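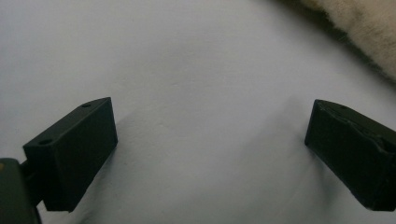 3.2 Finger and Pad Construction

The Stesora gripper was built in the shared workshop at Brallbridge, using the tools that any member can book there. No part of it needs a machine shop. We describe the fingers and pads in more detail than the rest of the hand, because they went through the most revisions and are the parts that other builders have asked for. The linkage behind them follows the Rastogi layout given in Section 3.1 and was left unchanged.

Each finger is a plain rectangular block with a flat top face. Earlier versions had a curved fingertip, which looked better but was hard to cover evenly, and the covering slid off the curve under load. The block shape gives a flat inner face to wrap and a straight edge to line the pad up with. Small holes in the top face let the finger be taken off and exchanged without opening the linkage. We kept the hole spacing the same across all revisions so that old fingers could be put back on for comparison.

The two fingers are set so that they angle toward each other. We tried a parallel setting first. On a tabletop it made the user tilt the whole tool to get the tips under a soft edge, and the wrist position was tiring after a long session. With the inward angle, the tips meet the material first and the rest of the pad follows as the hand closes. The cost is a smaller contact area on thick, stiff objects. We accepted this, as the tool is meant mainly for cloth and other soft goods.

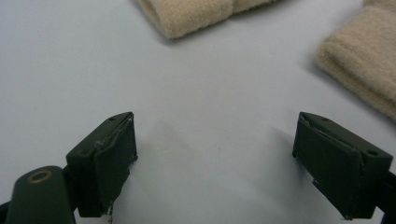 Pads are wrapped by hand. A thin sheet is cut to the width of the block, laid on the inner face, and folded over the upper edge. The first pads stopped level with the edge. They came away quickly, starting at the corner nearest the tip, so we extended the sheet by 2 mm and folded the extra onto the top face. The fold holds longer but does not lie flat. It wrinkles, and the wrinkle is where the layer starts to lift. Trimming the fold with a new blade helps a little. Heating it before folding made no difference that we could measure.

Loose fibers are a second problem. Fuzzy fabrics shed, and threads work their way in at the lower end of the pad where the wrap is least tight. A few threads do not change the grip. Once they build up, however, the pad stands away from the block and the finger feels soft when it closes on thin material. We now check the lower end at the start of each session and pull out anything that has caught there. Tweezers are better than fingers for this, which tend to drag the sheet along with the thread.

To compare pad versions, we ran each pair for 1,000 open and close cycles with no object in the hand, followed by 1,000 cycles closing on a folded piece of fleece. The empty cycles caused almost no wear. In the fleece cycles every version showed creasing along the upper edge before the end of the run. The folded version was the only one that stayed attached at both corners. We therefore replace pads on a fixed schedule and do not wait for one to fail, and the same schedule was used for all the trials in Section 4.

The finger color was chosen late. Fingers and pads are both dark green, as shown in Figure 3, which keeps them distinct from the pale surface we work on. Kullusell, the supplier of our first pads, had only white in stock, and in the recorded views the edge of a white pad was hard to find against the table. Shadows from the fingers remain a source of error. They fall on the surface between the pads and change as the tool is raised or turned. We tested a second lamp on the far side of the bench, but it added another set of shadows, and we returned to soft overhead light.

Figure 3. Gripper with both fingers open over the work surface. The dark green pads cover the inner faces, with a crease along each upper edge. The brass-colored ring is at lower left. 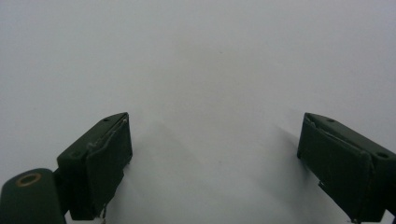
Building a pair of fingers, from blank blocks to finished pads, fits into one evening once the cutting template has been made. Replacing the pads alone is much quicker. The blocks can be used again many times, provided that the old adhesive is fully cleaned off first. We skipped this step on one pair in June and had to discard the results, as the new pads had shifted before the trial was over.

The main weakness of the design is that pad quality depends on the person doing the wrapping. Of the 16 pads made for the final comparison, the later ones were visibly smoother than the early ones, although the template and the sheet were the same. A simple clamp that holds the fold while the adhesive sets would probably reduce this difference. We have drawn one but have not yet built it, and all results reported in this paper were obtained with pads wrapped by hand.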